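News from the Robotics Club

The Utbridge students have started their kitchen module this month. All the work is still in simulation, with two arms, two black hands and a table they set up themselves. The task for the first group sounds easy: take the tomato from the cutting board and put it in the wire basket. They have made 124 attempts so far, and each one is written in the club logbook.

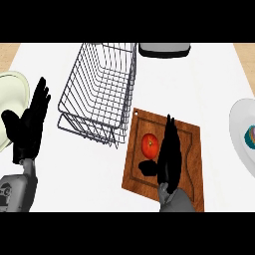 Iulian Coman asked whether the younger members could also try, as they have only used the small Vainio kits until now. Yes, they can - there are 3 places left in the March group, and no programming experience is needed. Please write your name on the sheet beside the door.

We meet at 4:30 pm in the upstairs room of the old Nasdale school. The building is from 1876 and the heating is weak, so bring a sweater. The Sarnik workbook costs 20 dollars and can be shared between two students.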